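Bench rules for small arms – what's on your sheet?
Forum: Tabletop Arms and Mobile Bases > Good Practice

gallov_bench
Posted March 4, 2025

We finally wrote our bench rules down and I'm way more excited about it than a person should be. One page, taped to the wall, and everybody who runs the arm initials it. I'd love for people here to pick it apart before it goes into the Niskanen course binder, where it will be a lot harder to change.

What we have so far:

1. Power switch within reach of whoever is running the arm, and that person stays seated or standing on the switch side.
2. Hands off the table while the servos are live. If an object needs to be moved, torque off first.
3. Cables go behind the arm or off the side, never across the working area.
4. Any mobile base on the same table has its drive power disconnected during arm runs.
5. Toy food only. No real produce, no liquids, no glass.
6. Object layout is written in the log before the run starts, including what's in the pan.
7. Clamps checked by hand at the start of each session.
8. Speed limit stays at the low setting until the person has logged 3 sessions.

We've logged 111 runs under the draft version since January, mostly pick and place with the vegetables. Rule 6 is the one I'm proudest of, and also the one people complain about most.

Three views of the bench so you can see the kind of work these are for:
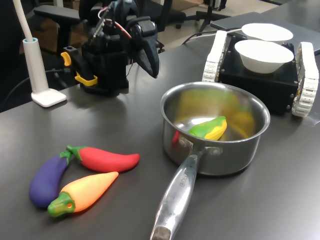
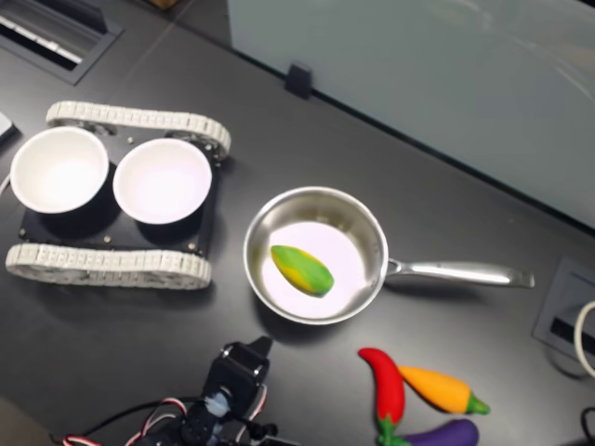
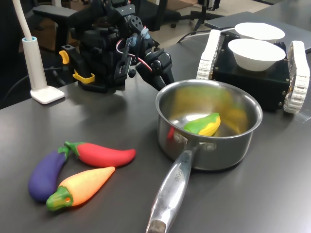
The rule I keep going back and forth on is 4. We like having the tracked base up there as a place to set bowls, and the longer term plan is to have it carry them over to a second arm. Pulling the drive connector every single time is fiddly and the connector isn't going to last forever. Would a software lockout be enough? Ours has one, it just isn't on the sheet.

mirka_servo
Love this!! We're on a Simus arm and our whole "standard" is a sticky note that says DON'T, so you're already ahead of us.

On 4 – keep the physical disconnect. Put a cheap inline switch on the drive lead and you stop wearing out the connector. Software lockouts are great right up until somebody flashes the wrong firmware.

tapwater
Going to disagree with mirka a bit. A little tracked base moving at walking-the-dog speed on a table is a nuisance, it isn't a hazard. Worst case it drives off the edge and you buy new tracks. If you make people do a physical disconnect for that, they start skipping it, and then they skip rule 2 as well, and rule 2 is the one that matters. I'd put the software lockout on the sheet and save the strictness for fingers.

mirka_servo
Counterpoint: it drives off the edge while somebody's leaning in to fix a bowl, they grab for it, and now their arm is in the workspace with the servos on. Rule 2 gone in half a second.

tapwater
OK, that one I'll give you. An edge stop would fix it too, though. A strip of foam along the table, done.

Ilari Heinonen
Nice sheet. A few notes from writing one of these for our own lab, which took some 3 months longer than planned.

Rule 1 assumes one operator. What happens when someone is running the arm and someone else is resetting the objects? We ended up with a spoken call and reply: "torque off", then "off", and only then does a hand go in. It feels silly for a day and then you can't imagine working without it.

Rule 6, keep it and don't let them talk you out of it. But add handle direction for the cookware. A long pan handle changes what the arm can reach and what it can knock, and "pan, center" in a log tells you nothing about that a month later.

Rule 7, I'd write down what "checked" means. Ours says push the base from two sides, no movement. Before that, people were looking at the clamp and calling it checked.

gallov_bench
Handle direction is so good, thank you! Adding it tonight. I went back through our log and it's all "pan w/ corn" and "pan w/ mango" with no orientation anywhere. Argh.

Call and reply is going in as part of rule 2.

quietgear
Is there a reason for no real produce? We use onions and they're a great gripper test, all that slippery skin.

gallov_bench
Juice in the servos, mostly. We share the table with other people's stuff too. If you have a sealed gripper I'd say go for it, I just wouldn't want it in a course binder.

quietgear
Fair. Ours is a Gukik with a rubber boot over the fingers, so it's a different situation.

tapwater
Rule 8, why sessions and not runs? Somebody can sit through three sessions and barely touch the thing.

gallov_bench
Hm. Good point, and I don't have a good answer. Runs are already numbered, we're at 118 as of this afternoon, so it'd be easy to count per person. What would you set it at?

tapwater
Ten, with no stops caused by the operator. Start over if you get one.

mirka_servo
Start over is harsh! You'll have people hiding their stops. Just count ten and have somebody experienced sign off.

Ilari Heinonen
Agree with mirka. You want every stop in the log, so don't attach a penalty to it.

gallov_bench
Going with ten plus a sign-off. For 4 I'm ordering an inline switch AND the foam strip, so you both win. Will post version 2 in this thread once I've fixed the numbering.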